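2020-10-25

# Keeping Household Papers in Order: A Review of the Past Seven Months

In March I undertook to bring the papers of this household under a single system. The present post records the method adopted, the results to date and the changes that will apply from next year. Several readers wrote after the earlier post on insurance renewals to ask how older documents are kept, and their questions have shaped what follows.

## Background

The papers in question came from three sources: my own files, the correspondence of my late aunt, and a box of receipts and warranties left by the previous owner of the house. Taken together they amounted to 848 separate items. Many were duplicates. A smaller number had lasting value, among them the survey of the property, two letters concerning the shared drain, and a lease agreement that does not expire until 2049.

My aunt filed by the name of the sender. The previous owner filed by year. I had been filing by subject, although not with any great discipline. Each method works well enough for the person who devised it, and the difficulty arises when a second person must find something in a hurry. That situation occurred last winter, when the boiler failed and the service agreement could not be located for 3 days.

## Principles Adopted

I consulted Alistair MacLeish, who managed records for a shipping office before his retirement and who was generous with his time. He advised that a household needs very few categories and that the names of those categories should be words a visitor would understand. The following were settled upon:

- Property
- Health
- Money and tax
- Vehicles
- Family letters
- Appliances

A paper that could belong to two categories is placed in the one that comes first on the list. This rule is somewhat arbitrary, but it has been applied without exception and has saved a good deal of hesitation. An agreement covering the furnace, for instance, is filed under Property, and the manual goes with it.

## Sorting

Sorting was carried out in the evenings over several weeks. Each item was read once, assigned to a category and dated in pencil on the reverse. Items of no further use were set aside for shredding and kept for one month before being destroyed – a precaution that proved its worth when a discarded bank letter was needed to close an old account.

The family letters took the longest. They had been stored with small keepsakes, and it seemed wrong to separate the two without making a note of what had been found with what. A short list now accompanies each bundle. Wael Kamel, a cousin by marriage, translated four letters from Arabic and corrected my understanding of who had written them. I had attributed all of them to the same uncle for many years.

Shallow baskets are very useful at this stage of any sorting task. Contents remain in view, and a basket can be lifted from the table when the table is wanted for dinner.
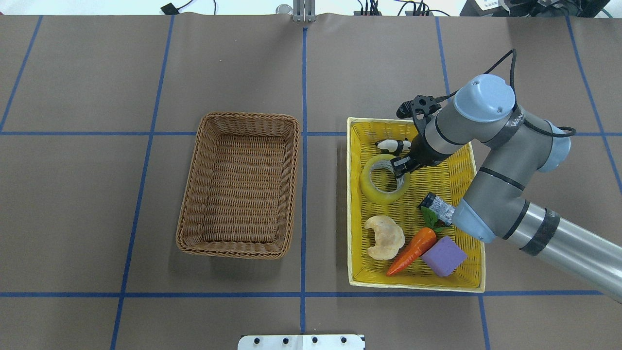
## Storage and Materials

The finished files are held in a Storkon cabinet with two drawers, purchased secondhand. The upper drawer holds papers consulted during the year. The lower drawer holds everything else. Folders are of plain card, and labels are written by hand in block capitals. I did try printed labels from Holura for the first batch, and they were neat in appearance, but the adhesive lifted at the corners during the summer.

Letters and photographs are kept separately in archive boxes from Kuvley. These were the largest expense of the project and I consider them justified. The remaining supplies came from El Fassi, the stationer near the post office, where the staff were patient with repeated small orders.

## Results

After duplicates and expired documents had been removed, the papers that remained fit in the cabinet with room to spare. The test I set was that another member of the household should be able to find a named document without help. My sister was asked for the roof guarantee and found it promptly. She was then asked for the dog's vaccination record and did not, having looked under Family letters. The record is filed under Health, and a note to that effect has been taped inside the drawer.

## Changes for Next Year

Incoming mail will be filed on the first of each month. A copy of the property survey will be lodged with my sister. The category for Appliances will be reviewed, as most manuals can now be obtained online and the folder is growing faster than any other.

Remarks on the storage of old negatives would be welcome. There are two tins of them still in the hall closet, and they have not yet been opened.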